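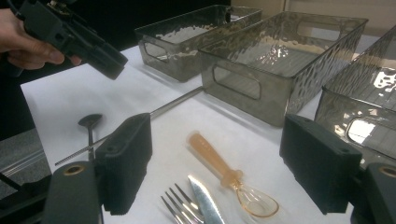
Fork, knife and amber spoon on the papered table at Comden, with the gray bins lined up behind them.

Sorting the silverware is the chore most of us handed off as soon as we had a younger sibling tall enough to reach the drawer. It's also what the software group at Comden, a small robotics outfit in Prulamberg, has been busy with since last August, and after two long afternoons in their workroom I came away with a new respect for whoever does it at my house.

The grippers are the part visitors want to touch, and I was no different (the black foam pads on the fingers are every bit as squishy as they look). But the people here will steer you, kindly and firmly, toward the screens. What they're building is a program called Chauke, and its job is to look at a table from just behind a pair of fingers and decide what to pick up, where to hold it and which bin it should go in.

Looking turns out to be a big piece of the trouble. A metal fork on white paper has a clear enough outline, but a knife blade catches the light, and to an early version of Chauke a bright streak along an edge could pass for the end of the object. Then there's the see-through plastic. An amber spoon lets some of the table show through its bowl, and the smoky bins have rippled walls that throw wavy highlights all over the place. For a while the program kept finding utensils in the side of a bin. I watched a replay of one of those runs, with neat little outlines drawn around what was plainly a reflection, and I'm afraid I laughed out loud.

The fix was slow and not very glamorous. The group recorded 261 demonstrations by hand, a person closing the gripper on one utensil after another, and then went back through them with a labeling tool called Plolia, which they wrote themselves after growing tired of everything else. Plolia lets you mark an object once and carries the mark forward as the view moves. When it loses track it stops and asks, and I found that oddly polite for a piece of software. Of those recordings, 158 made it into the training set. The others had timing problems between the camera and the finger position, or labels that two people couldn't agree on.

Planning comes next, and it's the part I enjoyed hearing about most. A spoon lying by itself is easy. A fork with a knife right beside it means the fingers need room on both sides, and Chauke scores a handful of possible grasps before it commits to one. It used to consider 6 and now considers 5, the last having been a steep sideways approach that almost never won and cost time on every pick. Handles are preferred over tines and bowls, though a handle that hangs past what the camera can see gets marked down, and the planner may ask for a second look from farther back before it goes in.

The control code is shorter than I'd imagined, a few pages that close the fingers until the foam gives a little and then hold. Most of the arguments in the room (friendly ones, with snacks) were over how long to wait before lifting. Wait too long and a full table of flatware takes all morning. Hurry, and a thin handle can turn in the pads, so that it arrives over the bin at an angle the planner never expected.

As of my last visit, on 5/12/24, the group was rewriting the piece that decides when to give up and try again. The old rule was a simple timer. The new one compares what the camera sees after a grasp with what the planner said it ought to see, and sends the whole business back to the start if the two don't match. It was still being tested on spoons — knives were next on the whiteboard, with a question mark after them.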